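Pranduscombe Community Board > Health and Wellbeing > Sleeping badly with anxiety, does getting up help?

marrowfat41
May 2, 2026
Hello all. I've had the old anxiety back since October and the nights are the worst of it. My counsellor says that if I'm still awake after a good while I should get up and sit somewhere else until I'm sleepy. Does anyone do this? I'm so tired that leaving a warm bed feels like a punishment!

Koubek_Jen
Oh love, I do, and it took me a fortnight to stop resenting it. I sit in the kitchen with the radio on low (talk, never music) and go back up when I start losing the thread.

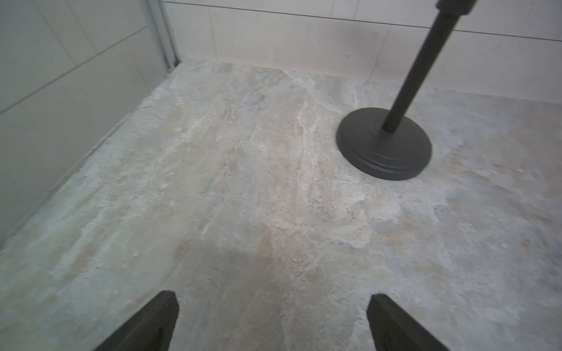

My own trick is a grounding one I learnt at the Cluvia group, where you pick a single thing and keep your eyes on it while you breathe out slowly. For me it's the floor. I follow the pale streaks in the tile, all those creams and greys running off on a slant, and by the time I've lost my place my shoulders have usually come down.

tican_a
Sorry to disagree, but getting up made me far worse. I'd be wide awake and cold and cross. I stay put and rest.

Koubek_Jen
Fair enough, we're all built differently. Did you give it long?

tican_a
2 nights, so perhaps not! Abelardo Ticona at the Makeck drop-in told me the same.

marrowfat41
Thank you both, I'll try the kitchen tonight, with thick socks.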